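# Full house at the Barkden for robot open day

The doors of the Barkden workshop opened at 10 on Tuesday morning and the line already went past the bike racks. By closing time 779 people had come through, which is more than the place has ever had in a single day, and a good many of them went straight to the back of the hall to watch two robot arms handle network cables.

The arms belong to Nuvach, the small automation group that has rented the upper floor since spring. Mudassar Mohmand, who leads the cable work there, ran the demonstration himself for most of the day, with a microphone clipped to his collar and a cup of tea he never got to finish.

"Plugging in a cable is something you do without looking," he told the first group. "For these two it's one of the hardest jobs we could have picked, and that's why I love it!"
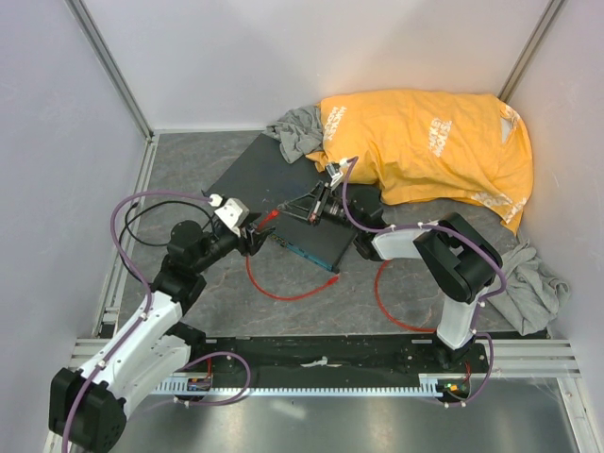 He had a point. A network plug goes in one way up, the latch is tiny, and a cable bends wherever it feels like bending. A robot that can lift a heavy box all day long can still be beaten by a few inches of floppy wire. Mohmand's group has been at it since February, and before the open day the pair had made 1,335 practice attempts, good and bad, all of them logged.

Visitors could follow along on two big screens next to the enclosure. One showed the whole workspace, and the other switched between the small cameras that ride on the arms themselves. The close-up view was the one that made people gasp. When the fingers come toward a plug on a screen that size, you find yourself leaning in with them (I certainly did, and bumped heads with the gentleman beside me).

Soledad Ibarra teaches sixth grade at Tindall School and had brought her class over on the early bus. She had planned on twenty minutes at the cable station and stayed for more than an hour. Her students wanted to know whether the arms get tired, whether they can tie shoes, and who wins if they arm wrestle. Mohmand answered every one of them. (No, not yet, and he isn't allowed to find out.)

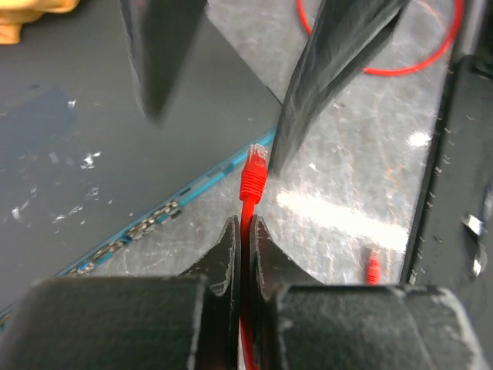
The best question of the morning came from a girl near the front, who asked how the robot knows when it's wrong. Mohmand stopped for a second and then called over his colleague Zulkifli Lumbantobing, who writes much of the software. Lumbantobing said the cameras do a lot of the job, and that a plug that's a hair off to one side looks different from one that's lined up, in the same way that a crooked picture on the wall bugs you before you can say why. He then showed the class how to steer a practice gripper on a laptop, and there was a line for that too until the bus came back.

After lunch the crowd was older and a little more technical. Uwe Ostermann, a retired phone company technician who drove in from Vindham, stood through three runs with his arms folded and then asked for a closer look at the fingers. He had put plugs on cables for a living for most of his working life.

"I came to be grumpy about it," he said. "But look at it line that up. That's lovely work. I'd have hired it."

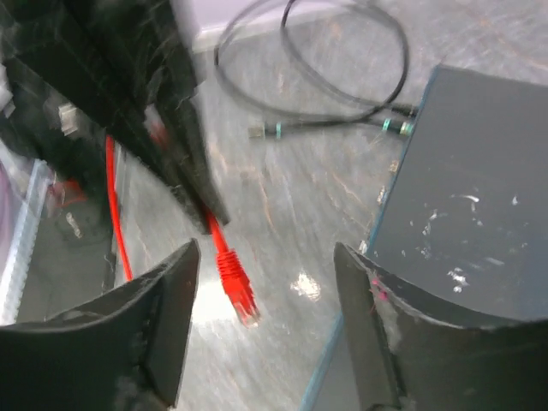
*Fingers open over a red network cable, as seen by one of the small cameras on the robot.*

Not every run went well, and Mohmand didn't hide that. He kept score on a whiteboard by the door, with a green marker for the plugs that went in and a blue one for the misses. At the end of the day there were 138 green marks and plenty of blue ones. The misses got nearly as much applause. There is something about watching a machine fumble a plug, back up and have another go that gets a whole room rooting for it, and at about the fourth try on one stubborn run the back row started to chant.

The rest of the hall did well too. The 3D printing table gave away all 224 of its little key rings before three o'clock, and the soldering bench had to borrow chairs from the café next door. The hall manager, Volker Buschmann, spent the afternoon moving the rope barriers back a few feet at a time so more people could fit in around the enclosure.

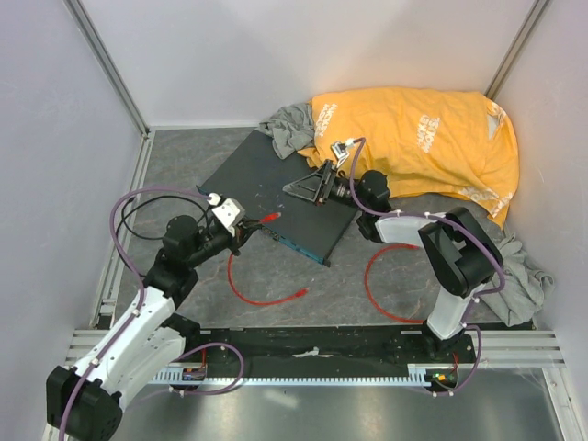 *The two arms at the cable station, with the plug held over the edge of the network box.*

Buschmann says the workshop will hold another open day in August, with the cable station back in the same corner and, if Mohmand's group is ready, a longer task in which the arms have to move several cables in order. School groups can sign up now at the front desk or by phone. Spots for the laptop gripper go by time slot this time, so nobody has to leave for the bus halfway through a turn.

Ibarra has already put her name down. Her class is writing up the visit this week, and Lumbantobing has promised to answer any questions they send in, including the one about the shoes.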